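Dishware Storage in Shared Student Kitchens
Project report, Pushpa Chaudhary
Sutherland Hall group

2. Background

The kitchens at Sutherland Hall were planned for 6 residents each and now serve 14. Shelf space has not changed. The aim of this project was to estimate how much shelf volume is lost to dishware that does not nest, and to propose a storage standard that the hall could adopt without new cabinets.

Two product lines were compared: Privov, a straight-sided bowl sold in the campus store, and Lemalura, a tapered bowl used in the Mirkby dining room.
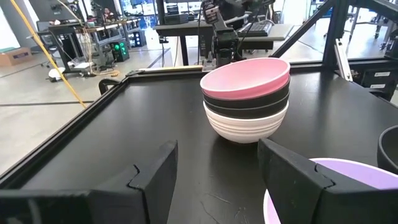

Nesting efficiency is defined in this report as the height of one bowl divided by the height each further bowl adds to the stack. Wall angle is the main variable, and a foot ring reduces the value further. In a nested stack such as the one with the pink bowl on top, only the rims of the black bowls beneath it add visible height. Mixed colors have no effect on the calculation – mixed diameters do.

3. Method

Outer height and rim diameter were measured with calipers. Stacks were limited to 5 bowls, the tallest that fits under the lower shelf. Each measurement was repeated after restacking, and the mean was used.

Chipped bowls were excluded. Plates and mugs are treated separately in section 5.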